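How a robot learns to pick things up

Your hand is very good at its job. It knows how hard to squeeze a mug and how gently to hold a soft toy. A robot hand has to be built and taught, and that takes a long time.

The robot arms at the Serrano shared workshop use fingers joined to a block with screws. The fingertips are rough so that things don't slip out.
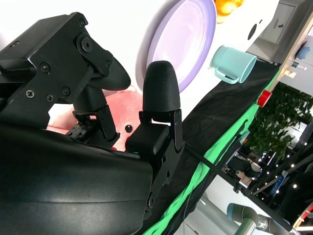 What makes the fingers move?
Small motors do. Each one turns a little way when the computer sends it a signal, and the turning pulls the finger open or shut.

Next comes practice. Nesrin Tokgöz sets out a mug, a plate and a few soft toys, then steers the arms herself. The computer remembers every move. One try is not enough, so she does the same job again and again. The first notebook has 677 tries in it, and nearly 37 of those were done in one afternoon.

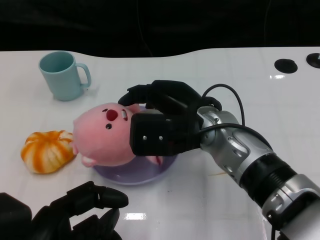 Soft things are harder than you might think. A mug keeps its shape when it is squeezed, but a toy squashes and its legs and ears flop about. The robot has to close its fingers far enough to hold on and then stop. If it lets go too soon, the toy drops and the try is marked with a cross.

Before each new try the fingers open again and the arm moves back a little. Then the robot's cameras look at the table to find where everything is.
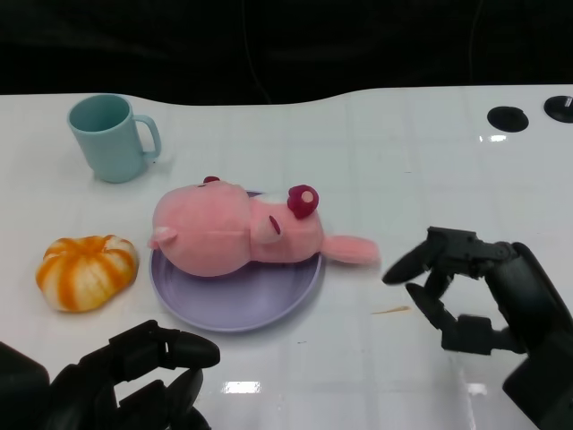

Jaime Seixas wrote to us to say that his first arm at home dropped everything for 2 months, until he glued rubber to the fingertips. He was 12 at the time, and he still has the arm on a shelf.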